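This site uses cookies to remember your preferences. By continuing to read you agree to our cookie policy. Accept | Manage settings

Learning to Love a Small Town Library Again

I let my library card lapse when we moved to Clumby, and I'm a little ashamed of how long it stayed that way. I told myself I was busy, and I was, but I was also buying books at a rate that had begun to show. There were stacks on the stairs and a stack on the piano bench, and one on the chair in the hall that we used to sit on to put our boots on. So one gray afternoon in February I put on my coat and walked down to the branch on Boersma Street to see about a new card.

I had forgotten the smell! It's the same in every library I have ever been in, old paper and radiator and somebody's damp wool coat, and I was back to being nine years old before the door had closed behind me. The woman at the desk typed in my address, slid the card across and told me I could take out 20 items at once. I must have looked greedy, because she laughed and pointed me to the canvas bags.

I came home with six books, which I thought showed restraint. Two were mysteries, one was a history of salt that I have tried to read twice before (I'm on page 212 now, my personal best), and the rest were cookbooks, because I can't walk past a cookbook. 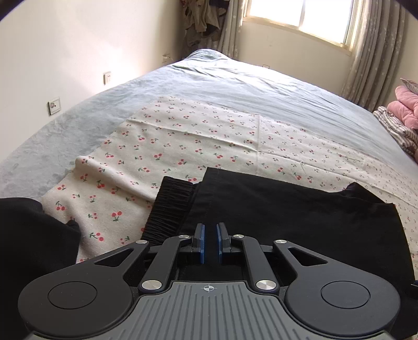 What I've been borrowing

The mysteries went fast. I read the first one in two evenings and guessed the ending wrong, and I liked it all the more for that. The second was slower and had a great deal of weather in it, but I've always had a soft spot for a book where people keep coming in out of the rain and putting the kettle on.

The cookbooks are where the library really earns my affection. I used to buy one for a single recipe, make it once, and then dust the thing for ten years. Now I bring it home for three weeks, cook from it hard, and copy whatever we liked into my notebook. We've had a barley soup four times since then, and a lemon loaf that I should probably stop making so often.

The Lendholm shelf

My favorite corner is in the back, past the large print, where they keep the local history. Most of it came from the old Lendholm reading room when that closed, and a lot of it still has the old stamp inside the cover. There are school yearbooks and church suppers in spiral binding and a wonderful typed account of the Gillik flood by someone who plainly had opinions about how the bridge was built. It runs to 53 pages and I read every one of them standing up.

You can't take those home, so I've started going down at ten in the morning with a pencil and staying until I get hungry. The chairs are awful. I bring a cushion.

If your own card has been sitting expired in a drawer, go and get it renewed. And if anybody has a trick for getting through the chapter on salt taxes, please leave it in the comments, I'm begging you.

Recent posts
Barley soup, four ways
The trouble with piano benches
A slow walk out to Gillik
What I kept from my mother's recipe box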